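April 2024 - Jarnus is happy to share that Temik, our kit for teaching a robot arm by remote control, is now open to new partners, starting with our good friends at Rallis. 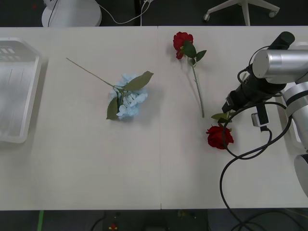

Temik grew out of a simple wish, to let people who know a job well pass it along with their own hands. An operator steers the arm through the task, again and again, and the system learns from each run. We practice a good deal with artificial flowers, and a red rose held by its leaves asks for a light touch! "I spent 300 runs learning to slow down," says Hafþór Kárason of Jarnus.

Partner visits begin in May at our Preltuvitz workshop.
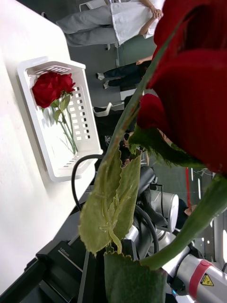
Do operators need to know how to write code?

Most of ours never have, and a patient afternoon with the controls is plenty to get started.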